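November, afternoon. Kiln notes, continued from the page with tea on it

Fired the Gernmont stoneware again with the new clear glaze. Pinholes again. Fewer than last time on the inside of the bowls, more on the outside, so I suppose the total is conserved.

Where we are. The Flurkow clay body goes to 1,076 in the bisque without complaint and comes out a nice dull pink. The Gernmont wants to go higher and I have been too mean with the electricity to let it. Pranab has said this for weeks. I am writing it down so he can point at it.

Schedule as run, bisque: slow to 600, lid vent open, then up at the usual rate and no soak at the top. The controller lost its place once on the way up and sat there displaying a dash. I pressed the button harder, as one does, and it carried on. Whether it carried on from the right place is between it and the thermocouple. Cones agreed with the readout near the door and disagreed at the back, where the cone had lain down completely.

Glaze bucket. Sieved twice. Found a lump of something grey that was not glaze and did not ask further. Abrehet thinks the bucket is too thick and that I dip like someone dunking a biscuit. Her test tiles, dipped for a count of 2, have no pinholes worth mentioning. Mine, dipped until I felt satisfied, look like the surface of a crumpet. I have therefore adopted her method and will be claiming it as a refinement.

Small tools are in the usual state. The good needle tool has gone again and the brushes have been left bristles down in water, which ruins them, and there is a notice saying so directly over the sink. Sticks for stirring test cups can live in anything upright. A bamboo cup does perfectly well, and a pink stick is easier to find than a clay-coloured one.
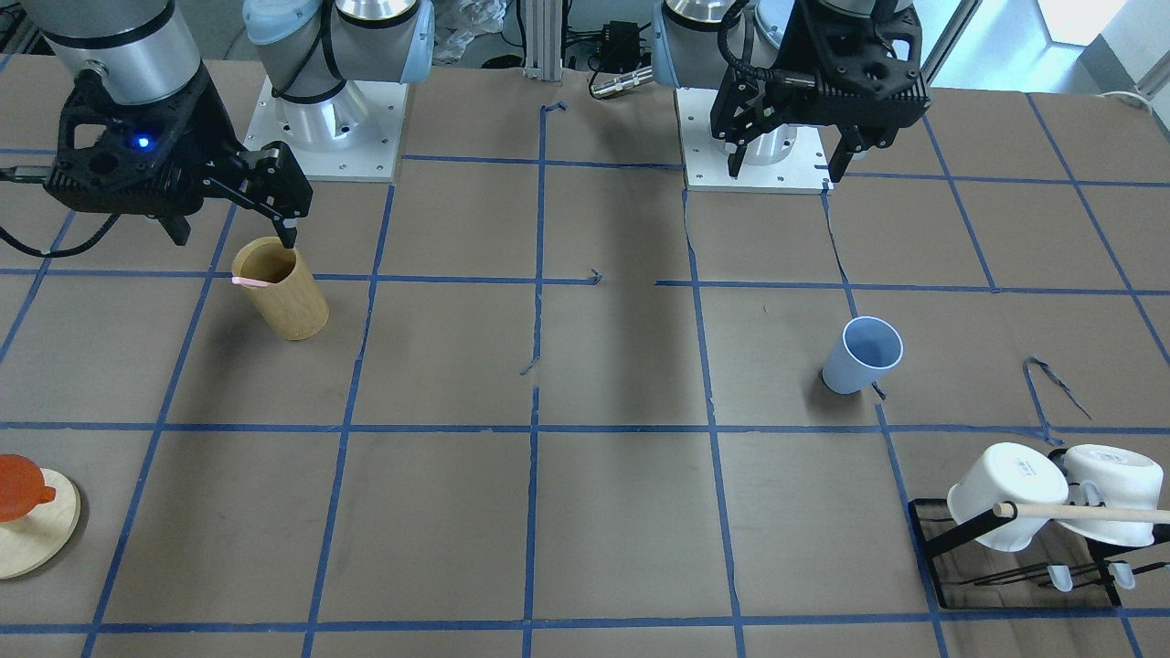
Things to try next

Drop the bisque rate between 600 and the top, and put in a short soak. If the pinholes are gas coming out of the body late, that should help. If they are caused by my personality, it won't.

Water down half the bucket and leave the other half alone. Label both. Label them on the bucket, Pranab, the lids get swapped.

8 tiles per batch, all from the Kavanagh mould so the thickness is the same. Four on the middle shelf, four at the back, where the hot spot is. Write the number underneath in oxide before glazing. Pencil burns off. I learned this last month with an entire shelf of anonymous tiles.

Ask Hukley whether the replacement element has been sent or only promised. The bottom one is sagging out of its groove and I don't want to pin it a third time.

Abrehet has the kiln next for her handles. Shelves need scraping first – there is a drip on the middle one with a foot ring stuck in it, and the foot ring is mine.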